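## 4. Mounting a painting on the wall rail

Use this section for stretched canvases and panels on the Furnport rail. For works on paper, see section 5. 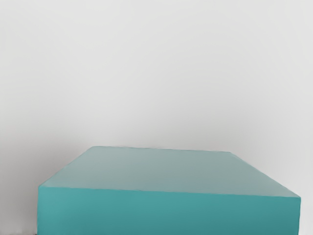
### 4.1 Hanging the work

1. Check the weight on the back label. The rail holds 18 kg per hanger.
2. Lay the painting face down on clean tissue and fit two D-rings, level with each other.
3. Clip the Wirholm cables to the rail and let them hang free. Do not cut them.
4. Lift the painting with a second person and hook both rings.
5. Turn the cable locks until the top edge is level, then tighten by hand - no pliers.

**Note:** Oil paintings with heavy impasto go on the 73 cm hangers, which keep the surface clear of the painting next to them.

**Caution:** Never lift a painting by its stretcher bar or by the cables.

### 4.2 Label and lighting

1. Place the label to the right of the work.
2. Aim the lamp from above and check for glare from the doorway.
3. Enter the rail position in the hanging log. Reiko Sasaki signs off new entries on Monday.

Replacement cables are part 343.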